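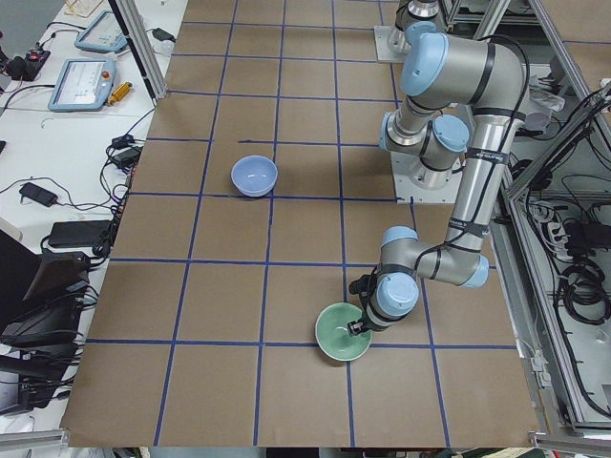 Review: The Lernurix Tabletop Handling Cell

Ekside reviewed the Lernurix cell over a 10-week period in its tableware sorting department. Josefien Peeters, who leads the department, supervised the review and wrote the staff guidance.

Setup and layout

The arm is mounted at the edge of a table marked out in blue tape. Staff found the grid easy to use when agreeing on where a bowl should be placed. Tape is inexpensive but wears at the edges, and replacing it has become a regular duty. 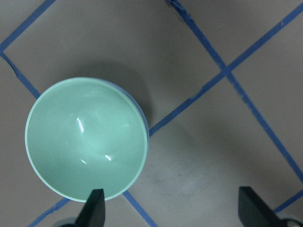
Gripper fingers open at the rim of a green bowl.

Effect on staff

The department logged 469 handling runs, of which 244 were started by employees with no earlier training in automation. Lifting and reaching have decreased. Time spent on supervision and records has increased, and job descriptions were revised in April. Two employees asked to return to manual sorting, and both requests were granted.
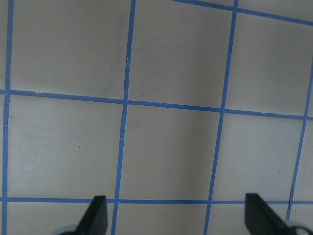 Grid squares, gripper open.

Rating

The cell scored 71 out of 100. Points were lost for cable management and for a manual that assumes an engineering background. Ekside recommends the product to departments able to set aside paid training hours.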